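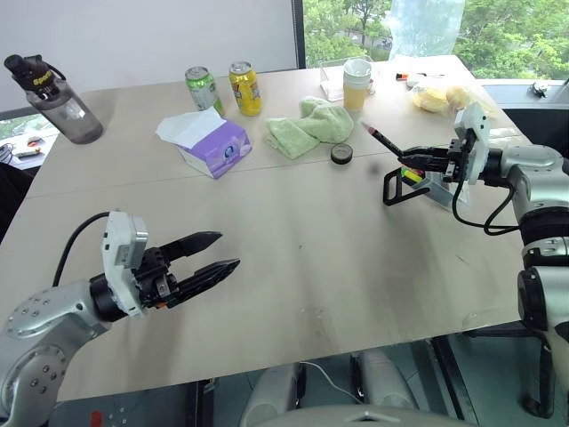
Can you visit the Laitinen nail polish factory without being in the trade?

On open days, anyone over 16 can go. There are two a year, one in April and one in the fall, and you book a slot on the company's website. I went on the fall date, Nov 15, 2024, with my friend Ginevra, who paints her nails every Sunday night and wanted to see where the bottles come from.

Tickets were free. You get a hairnet, a paper coat and a badge, and you have to take off rings and watches and leave them in a locker. Groups were kept to 12 people. Our guide was Orvokki Heinonen, who has worked in color matching for most of her career and now trains new staff.

The tour started in the base room. Clear base arrives in drums and is tested for thickness before anyone adds color to it. The smell is strong, even with the fans going, and one woman in our group stepped out for a while. If you get headaches from polish at home, keep that in mind.

Color matching was the part I liked best. Every batch is painted onto white plastic tips and compared with the master shade under three kinds of light. Orvokki passed around two reds that looked the same to me in daylight. Under the warm lamp one of them turned orange. The batch had been rejected and would be corrected with a little blue and tested again.

The current line has 75 shades. The scented ones, sold under the name Gallico, are made in a separate area so the smells don't get into everything else. They had coffee, pear and a rum punch that smelled exactly like the drink. The scent comes out once the polish is dry and lasts for 2 days at most. A man in our group asked if you could lick it. You can't. It is ordinary polish with perfume in it, and the label says so in four languages.

Filling is noisy and fast. The bottles go around on a carousel, each one gets two small steel balls for mixing, then polish, then the brush and cap. Caps are checked by hand at the end. We watched through a window and weren't allowed to film.

After that there was coffee and a short talk by Minttu Laitinen, whose mother started the company. She covered the move to a new brush, wider and rounded at the tip, and took questions on chipping. Her advice was thin coats and more drying time between them, and to wipe the nail with remover first even if it looks clean.

The shop is at the exit. Seconds with crooked labels were half price and the bin was nearly empty by the time our group got there, so book a morning slot if that's what you're after. Ginevra bought the pear and a dark green. I bought the rum punch and a top coat.

The whole visit took a little under two hours. Parking is free but the lot is small, and the bus stops right across the road. Wear flat shoes, as there are metal stairs between the base room and the filling hall. Spring bookings open in January.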